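Last updated: January

Peltberg Hanging Rail System: Review for Small Galleries
29 shares | 2 comments

The Stusham exhibitions office tested the Peltberg rail through two group shows. The rail held framed works securely, and hooks could be moved without tools. The cords stretched slightly under heavier canvases, and Hämmerli cords are preferred for those. The kit is recommended for spaces with fewer than 500 visitors a week.

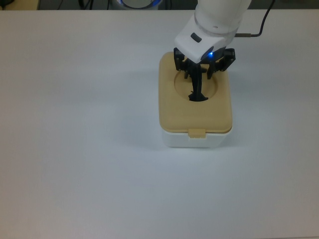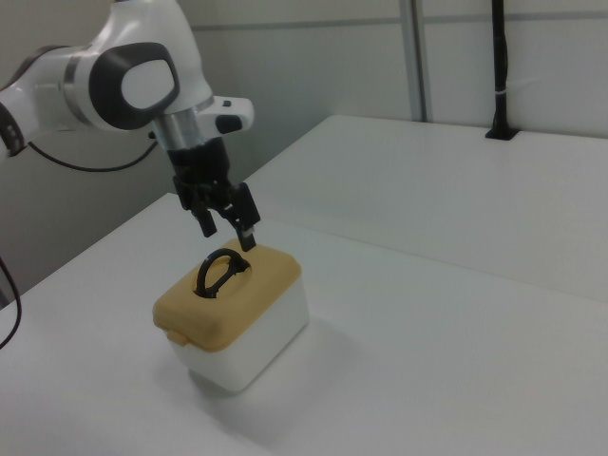 Availability

Kits may be ordered from Vanine in white or gray.

Contact | Copyright Stusham Arts | Back to top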